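Some thoughts on the Uverley expansion plan now that I've read the whole thing, which took me most of a weekend and more coffee than my doctor would like. Bear with me, it's a long thread.

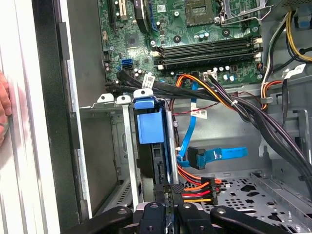

So the short version is that the town wants to add up to 1000 homes on the old orchard land between Bornon Road and the creek. The first phase is 80 homes on the Bornon Road side, and everything else waits for the new sewer main.

I'm not against it, and I want to say that early because people tend to decide which team you're on by the second post. My kids would like to live here someday and right now they couldn't rent a garage.

What I do worry about is Bornon Road itself. It's two lanes with a soft shoulder, and the traffic study has one new light at the school entrance and a turn lane by the feed store. Anyone who has sat there at 8 in the morning behind the school buses will have feelings about that.

Margareta Manole asked about it at the May open house and got a pretty straight reply, to be fair. The county owns the road, the town doesn't, and the county hasn't put widening in its budget. I'd like that in writing somewhere in the plan, and I couldn't find it.

Now the good stuff! There's a 40 foot planted strip all along the creek, with a walking path that finally connects to the ballfields. I have been wishing for that path since we moved here and I got a little emotional over a map, I'll admit it.

The small shops are on the corner by the old packing shed, and the shed stays. Rupert Bachmann has been writing letters about that shed for years - Rupert, if you're reading, I owe you a pie.

Things I still can't work out: who mows the strip, whether the affordable homes are spread around or all put in phase three, and what happens to the community garden while the pipes go in. Yaa Aryee thinks the garden moves to the library lot, but the drawing on page 31 shows parking there.

Written comments go to the planning desk at town hall, and they take them by email or on paper. Mine is two pages and mostly turn lanes. Put your street name on yours, they sort them by neighborhood.

I'll add to this thread if I hear back on the garden.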